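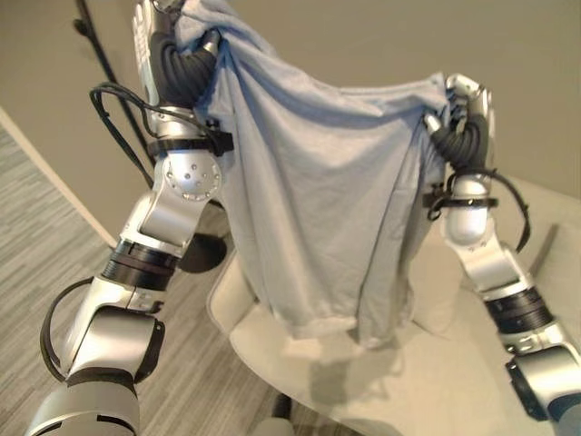

Katsuhiko Sasaki has been running the ferry workers' clinic in Clurport for 20 years, and he still answers his own phone. I called him on a Friday expecting a receptionist and got the man himself, halfway through lunch. We talked for over an hour, mostly about the whooping cough that's been going around the islands since early August. He told me the hard part is getting people to come in at all. "They think it's a kid's disease," he said. "A deckhand coughs for three weeks and blames the diesel." I asked what he tells them to bring if they might be kept overnight on Binden, and he laughed. "A charger and a soft old T-shirt, pale blue like that one held up over the chair, anything you can sleep in. The gowns are terrible!"

So far the island council has confirmed 61 cases, most of them on Binden, and Sasaki thinks the real number is higher. His clinic gave 165 booster shots last week (they ran out of the little bandages and had to use tape). The next shipment comes on the Ulier boat, if the weather lets it.

I wanted to know about the schools. He was careful there – he sits on no board and doesn't want to. "I'd keep them open," he said after a while. "But send the coughing ones home, and the teachers too."

He had a patient waiting by then, so we left it there. The clinic's walk-in hours are 8 to noon, every day but Sunday.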